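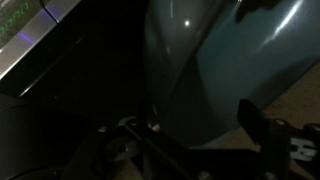

Jennylyn Soriano had flour on her sleeve when she let me in, and she was already talking about bread. She has lived in Vunusdale for six years, and the kitchen is the reason she took the place.

"I walked in, saw all that granite and said yes before I'd looked at the bedroom!" she told me. "It's speckled, so it forgives you. You can drop half a bag of oats on it and still feel like a tidy person."

She bakes for the neighbors most weekends, and her favorite thing to talk about is her big teal mixing bowl. It goes on the counter first, before a recipe is even picked.

"I make everything in it – dough, salad, popcorn for 15 kids once. My friend Shufen Han wanted to borrow it and I bought her one of her own so I wouldn't have to say no."

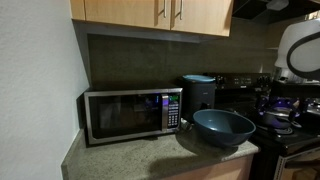 She likes her appliances close together, with the microwave back against the tile and the stove a step away. "I melt the butter, I turn, I'm at the range. My last kitchen in Postaron had the microwave on top of the fridge. I'm five foot one! I was lifting hot soup over my head."

The honey-colored cabinets she wouldn't trade for anything. Her sister keeps telling her to paint them white.

"Never. They're warm, and they go so well with the dark tile." What she does want is a better shelf for her pans, and she has 20 dollars in a jar toward it so far.

Then she asked if I'd like to stay and knead.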